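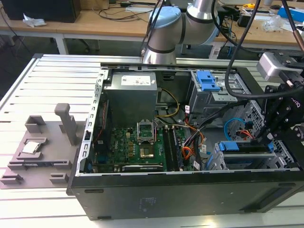
Desktop tower on the slatted bench, side panel off, CPU socket bracket up.

Notebook, May 2018
Starting block sensors: false start threshold, second attempt

Carried on with the instrumented blocks for the sprint straight at Faris. Aim is unchanged: get a usable reaction time from the force on the rear pedal, and work out why the Terkano unit flags a false start on athletes who are plainly still in the set position.

Set-up. Flekeo blocks in lanes 3 and 4, load cell behind each rear pedal, accelerometer clamped to the rail. Both channels go to the Terkano box by screened cable. Gun signal taken from the contact on the starter's handset and not from the microphone. The microphone adds a delay that changes with where the starter stands, and I don't want that in the numbers as well.

Sampling at 2000 Hz on the load cells and 1000 Hz on the accelerometers. The lower rate is a limit of the accelerometer board and can't be raised without changing it. Timestamps are aligned on the gun contact, so the slower channel can be out by up to one of its own samples. Small enough to ignore for threshold work. It will need stating if we ever quote a reaction time from the accelerometer alone.

Zeroing. The load cells drift when the blocks are left in the sun. Zero immediately before each set of starts with nobody in the blocks, and write the offset in the log. Last session's offsets were not logged, so I am discarding those traces for anything that depends on absolute force. Timing from them is still usable.

What the traces show. There are three parts to a start as the pedal sees it. Rise as the hips come up on "set", a plateau, then the push. The plateau is not flat. The heavier athletes sit still once they are up, but the juniors rock, and on some traces the rocking has a slope nearly as steep as the first part of a slow push. The Terkano default looks only at slope. It has no idea how much force was there before, or whether the slope carried on. That accounts for most of the wrong flags. The remainder are cable knocks, see below.

Change tried. Kept the slope test but required the force to stay above the plateau mean for a hold period after the slope is met. Plateau mean is taken over the window just before the gun. When the test passes, the reaction time is taken back to the point where the slope began, so the hold period does not get added to the result. First version forgot this last step and every reaction time came out late by exactly the hold. Easy to spot, and now fixed, but anything exported under the old script name is wrong and should be deleted.

Result on the stored starts: rocking no longer trips it. True early pushes still caught. One trace I can't classify either way. The athlete starts to push before the gun, stops, and goes again on the gun. The new test ignores the first movement and gives a normal reaction time for the second. Under the rules as the officials read them out to us that would be looked at by the starter, so the box ought at least to mark it. Leave the trace in the test folder with a "?" on the file name until there is an agreed answer.

Cable knocks. Sharp spike on both channels together, very short, no push behind it. Reproduced by tapping the connector at the back of the lane 4 block with a screwdriver handle. Lane 3 does not do it. Swapped the two cables over and the fault went with the cable, so the block and the load cell are fine. Strain relief at the block end has pulled out of the shell. Remade the joint and added a tie to the rail. No spikes with the screwdriver test afterwards. Not yet tried with spikes on and someone driving out of the blocks properly. 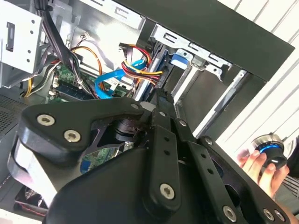
Gripper close up at the open desktop case.

Rail slip. The accelerometer traces from lane 3 show the whole block moving back at first push. The pins on the Flekeo rail are not seating fully in the older surface at the Faris end, where it has gone hard. This matters to the load cell as well: if the rail gives, the force rises more slowly and the reaction time reads late. Repeated with the rail weighted down and the rise sharpened up. Do not compare lane 3 with lane 4 until the pins are sorted. Chaturvedi supply a longer pin for the same rail, and these need ordering along with spare connector shells. Check the thread before ordering.

Still open on the software side:
Hold period is a single fixed value. May need to be shorter for the under-15s, whose whole push is lighter and quicker to fade.
Plateau window assumes the starter holds "set" for long enough. With a quick gun the window reaches back into the rise and the mean comes out low. Should refuse to give a mean and fall back to slope only, with a warning.
Log file needs the zero offset in the header. At present it is in my handwriting and nowhere else.
Box clock and finish camera clock not compared. Irrelevant to reaction time, needed before anyone subtracts one from the other to get a running time.

Kit left as follows. Blocks in the store by the long jump pit, pedals off. Terkano box on charge, settings saved under the lane 3 profile with the new test switched on. To go back to the default, load the factory profile; do not edit the saved one. Repaired cable has yellow tape at the box end.

Next session in June, after the track is free of the schools' meeting. Order: pins first, zero, screwdriver test on both cables, then standing pushes, then full starts with the gun contact. If the pins have not arrived, use lane 4 only.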